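Bench-cell list archive
4 min read

Subject: Re: Re: two-arm cell, cables and wrist camera after the move
From: Cempaka Sinaga
Date: 2020-01-09

On the Lumthorpe cell, Brolard wrote:

> We have the same pair of arms on the same bar as you and I'm fighting
> two things since we shifted ours to the new room. The left wrist view
> goes soft whenever the arm moves, and the right arm drops off the bus
> when it reaches all the way across. Comes back if I wiggle the cable.
> I've reflashed both controllers and re-run the Yagi calibration twice.
> What do you do for setup, and in what order? Also what do you use for
> test objects? We only have the foam blocks that came in the box and
> they tell me nothing.

Hi all,

Put the flashing tool away for a bit! I did exactly the same thing last winter and lost most of a week to it. A dropout at full reach that comes back with a wiggle is a cable until proven otherwise. I'll go through what I do on ours, in the order I do it, and you can steal whatever is useful.

Test objects first, as it's the easy one. Groceries. I mean it - foam blocks are all the same squish and all the same matte color, and you can tune a gripper on them for days and then watch it fumble the first real thing you hand it. I like produce still in a thin plastic bag best of all. You get glare, you get wrinkles, the film slides over whatever is inside it, and the dots on ours give the wrist camera something to smear when the exposure is too long. With a big purple eggplant lying across the bag and a yellow pepper behind it I can judge color and focus at one go.

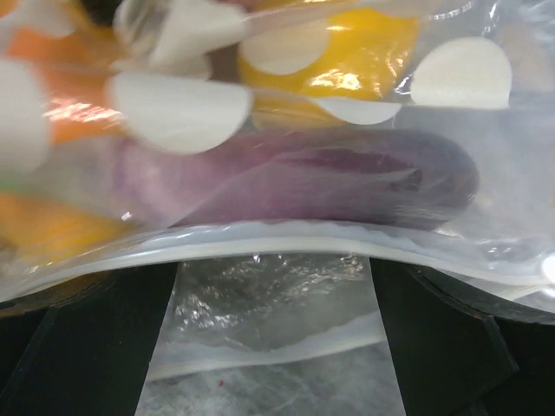
1. Exposure before calibration

Lock the wrist camera's exposure by hand, then calibrate. If you leave it on auto it will hunt every time something shiny goes by, and your nice Yagi numbers will have been made at a setting you never see again. I settled on 20 percent below what auto picks with the room lights on. Darker than I'd like to look at, but the edges hold up much better when the arm is moving. Some smear is always going to be there on a fast approach and I've stopped chasing it.

2. Look at the fingertips

Check that both fingertips sit where they should in the wrist view with the gripper half open. If one is higher than the other, the mount has slipped and no amount of software is going to help you. Two screws, snug, then a dab of the removable threadlocker. I got greedy with the permanent stuff once and had to drill it out.

3. Cable slack, with the arms as far over as they'll go

I think this is where your dropout lives. People dress the cables with the arms parked, everything looks lovely, and then the first cross-table reach eats all the slack. Drive both grippers to the middle, until they're almost touching over the same spot, and only then close up the clips. I leave the right one in a big lazy loop that hangs down past the bar at the front, ugly as anything, and I let the left one arc up over the forearm.
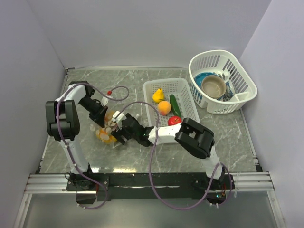 Once you have slack you like, cycle it. I run 65 full reaches at half speed with the log open and my hands off everything, and if I get through those with no bus errors I call it good. Before I redid the clips our counter stood at 3,428 errors, nearly all of them on the right arm and nearly all past the midline. Since then I've had a handful, and those were me leaning on the bench.

If yours still drops after that, swap the left and right cables and see whether the fault moves with them. It takes five minutes and it settles the argument. Uvum will sell you the cables singly if you ask by email, though the web shop only lists the pair.

4. The bar

Last thing, go along the mounting bar and check every screw, even the ones you're sure of. A move loosens them. Ours had crept enough that the two arms disagreed about where the middle of the table was, and I blamed calibration for that too (see a pattern?). Tighten from the center out, then re-run Yagi once, at the end. Running it earlier only measures the wobble.

Let me know what the cable swap does. And would you send me your clip spacing when you get a chance? I've gone back and forth on mine and I'm not sure the one nearest the elbow is doing any good.

Cheers,
Cempaka

7 replies | 12 shares
Contact the list owner | Back to top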